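Hilo sobre lo de anoche en Onduvcombe, que llevo desde las seis de la mañana leyendo y todavía no me lo creo 🧵

1/ Para quien llegue de nuevas: se escapó un perro de una finca a las afueras, un mastín joven, y acabó dentro del colegio en pleno ensayo de la banda. Ningún herido. Ni un rasguño, ni las personas ni el animal.

2/ La directora mandó cerrar las puertas del gimnasio y llevó a los críos por el pasillo de atrás. 309 alumnos tiene el centro, aunque a esa hora solo quedaban los del ensayo. ¡Y salieron todos en orden, con los instrumentos a cuestas!

3/ El mastín, mientras tanto, se tumbó debajo del escenario y de ahí no había quien lo moviera. Según el parte municipal estuvo 3 horas. Los agentes prefirieron esperar a que se calmara y a mí me parece de diez – nada de lazos ni carreras.

4/ La que resolvió el asunto fue la gente de Pumphrey, la protectora comarcal. Entraron dos personas, se sentaron en el suelo y esperaron. Ya está. Al final el perro salió andando con ellas hasta la furgoneta. 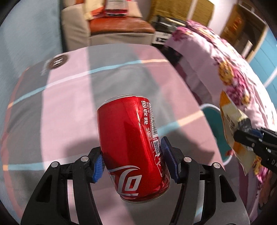

5/ Llevaba chip, así que localizaron a la familia enseguida. El ayuntamiento confirma que la multa por tener la valla rota es de 300 euros y que el dueño ya ha pedido presupuesto para arreglarla. Bien por él.

6/ Lo que más me gusta: la imprenta Roltix se ha ofrecido a hacer gratis 1000 folletos sobre qué hacer si te cruzas con un perro suelto. No correr, no gritar, no mirarlo fijo, avisar al 112. Los repartirán por los colegios en octubre.

7/ También se habla de poner charlas en el centro cívico Nivar, por la tarde, para que puedan ir las familias que trabajan. Todavía sin fechas. En cuanto las cuelguen las pongo por aquí, que yo me apunto la primera!!

8/ Y el concierto sigue en pie, me lo acaba de confirmar una madre de la banda. Mismo programa y mismo gimnasio. Id, por favor, que esos chavales tocan de maravilla y se merecen el sitio lleno.

9/ Edito un dato: había escrito que el perro era adulto y el parte dice que tiene año y medio. Gracias a quienes me habéis avisado.

42 comentarios · 118 compartidos

Contacto · Aviso legal · Volver arriba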